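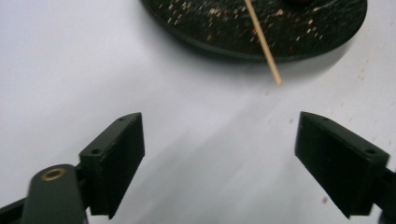

Espetinho se come direto do palito e pronto, prato é só para apoiar os cotovelos da conversa, escreveu uma leitora embaixo da minha última coluna. Li três vezes, com vontade crescente de responder, e resolvi gastar o espaço inteiro deste mês com isso, porque o assunto merece!

Eu adoro o palito. Adoro a ideia de que alguém pegou uma lasca fina de madeira e fez dela panela, grelha, talher e medida de porção ao mesmo tempo. Mas o prato, minha gente, o prato faz metade do serviço. É nele que o espetinho descansa entre uma mordida e outra, que o molho escorre sem ir parar na manga, que a farofa espera. E um prato redondo e escuro, verde-garrafa de preferência, em cima de uma mesa branca, deixa qualquer coisa com cara de jantar (até queijo coalho meio torto, até abobrinha que passou do ponto).

Durante anos servi espeto em travessa comprida, convencida de que era o formato natural. Todos deitados lado a lado, bonitinhos, e cada convidado esticando o braço por cima do copo do outro. Foi num almoço de dezembro que passei para os pratos redondos da Bratell, uma compra sem grande plano, 18 peças de uma vez, e nunca mais voltei. No redondo o palito fica com a ponta para fora da borda, virada para quem vai pegar. Parece detalhe, mas muda a mesa inteira: a mão vai direto, ninguém pede licença, a conversa continua.

Também defendo o palito comum, de madeira fina, sem cabo torneado nem argola na ponta. Já me deram um jogo de metal da Darnlow, lindo, pesado, que esquenta até a alma de quem segura. Está na gaveta. O de madeira queima um pouquinho na ponta, às vezes lasca, e mesmo assim é o que eu escolho toda vez - deixo de molho por 44 minutos, que é quanto dura o programa de rádio que ouço enquanto corto os legumes, e vai para a brasa.

Quanto à leitora, concordo com ela num ponto: faca e garfo não entram. Tirar tudo do espeto para comer de garfada me dá uma tristeza enorme. Morde-se de lado, puxa-se, e o palito vazio volta para o prato, onde todo mundo vê quem já comeu três e quem ainda está no primeiro. Eu costumo estar no quarto.

No mês que vem quero falar de molho de amendoim. Mandem as receitas de vocês, principalmente as que levam limão!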